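Malar laundry to introduce assisted sorting and folding at its Wellusport site

Staff teach the new system by hand before any machine joins the line

WELLUSPORT, Monday, June 14, 2021. Malar, the commercial laundry and textile hire company, today set out its plans to bring automation into the small-items section of its Wellusport site. The section handles cloths, bibs, children's bedding and other loose pieces for nurseries, clinics and guest houses. It employs 83 people across 2 shifts.

The small-items section is the last part of the site where almost all the work is still done by hand. Flat sheets and towels have gone through machines for years. Smaller pieces arrive mixed and crumpled, in many sizes and prints, and each one has to be picked up, opened out, checked and put in the right pile. A full shift can mean 3,000 pieces.

The new system, called Cirillo, is supplied by the automation firm Binier. It learns from recordings of people doing the job. Staff hold a pair of gripper tools, pick up each piece as they normally would and lay it out on a white-topped table, while cameras on the tools record the movement.

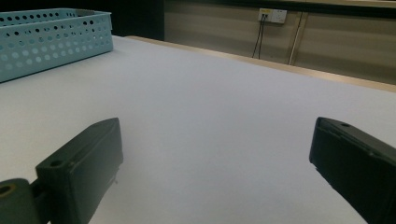

Nine members of the section have been trained to make the recordings. They work at the table for part of a shift and spend the rest of it on their usual duties. Time at the table is paid at the trainer's rate, and anyone in the section may put their name down for the next group. No one is required to take part.

Malar has agreed with staff representatives that there will be no redundancies in the section as a result of the project. When Cirillo goes into use, it will take on the first pick and the opening out of each piece. Staff will do the checking, deal with stains and repairs, and handle anything the machine sets aside. Job descriptions will be changed to match, and the new ones will be sent to everyone in the section for comment before they take effect.

"The first pick is the part of the job that people find hardest on their wrists and shoulders," said Maribel Carhuamaca, operations manager at Wellusport. "We asked the section in February what they would hand over if they could, and that was the answer most of them gave. They also told us what they wanted to keep. Checking was top of that list."

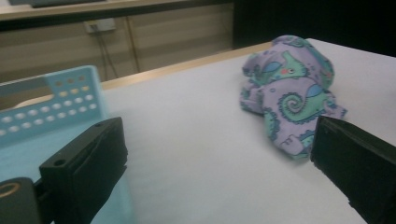 By Eglė Toom, Malar Press Office

Printed cloth is a large part of the work. A busy pattern can make it harder for a camera to tell a fold from a line in the print, so the recordings include patterned pieces as well as plain ones. Pieces are left bunched up at the start of a recording, as they would be on the line.

The recordings show the table, the tools and the cloth. They do not include sound, and they will not be used to measure how fast any one person works. Staff can ask for a recording they have made to be deleted.

The next stage is a trial on one line, running alongside the existing hand line. Staff on the trial line will be able to stop the machine at any time and carry on by hand. Results will be shared with the whole section before a decision is made on further lines.

Customers will see no change to collection times, delivery times or prices during the trial.

Notes to editors

Malar provides laundry and textile hire to care, childcare and hospitality customers.

Cirillo is a product of Binier.

Interviews with Maribel Carhuamaca can be arranged through Eglė Toom at the Malar Press Office. Site visits are by appointment.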